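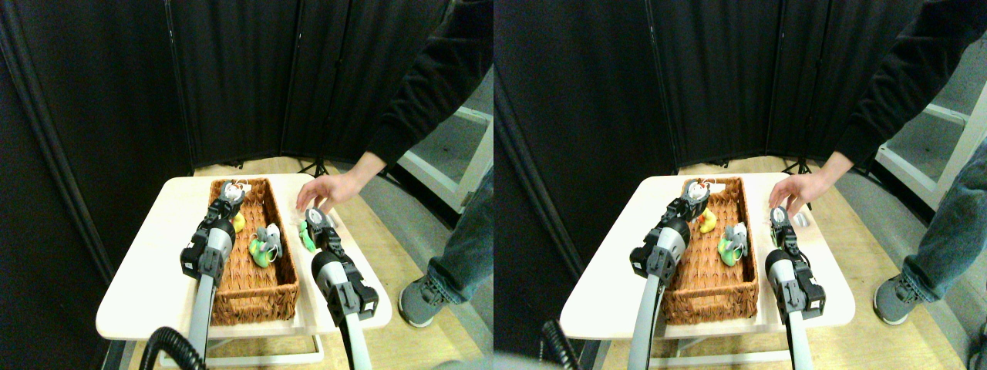 # Flidach Folk Motifs: Data Card

Home | Browse | Download | Changelog | Contact

Hi, and thanks for stopping by! I put this dataset together because I kept losing track of which painted patterns came from which villages in the Flidach valley, and my notebooks were a mess.

## What's in it

There are 3,371 records, each one a single motif from a painted chest, a church ceiling or a woven band. Most are from Flidach itself, with a smaller batch from Venmont (mostly ceilings — the chests there were sold off long ago, sadly). You get a plain CSV with 12 columns: motif name, object type, village, rough period, pigments if known, and so on.

## Dates

Please treat the `period` column gently. I date things in 30 or 60 year bands, going by border style and the shape of the tulips. Tulips with closed petals are usually earlier, but Venmont painters hung on to them for ages, so don't lean on that alone.

## Names

Motif names follow the old Cendora handlist where it has one. Where it doesn't, I used whatever the locals call it, which is how we ended up with `goat_ladder` and `wet_star`. I love them and I'm keeping them!

## Known problems

- Nearly 60 rows have no village.
- "Maldonado blue" is a workshop label, so don't read it as a pigment analysis.
- Woven bands were entered in June in a big hurry and some spellings are off.

## Version

1.2, September 2025. Fixes are welcome — open an issue and put the record ID in the title.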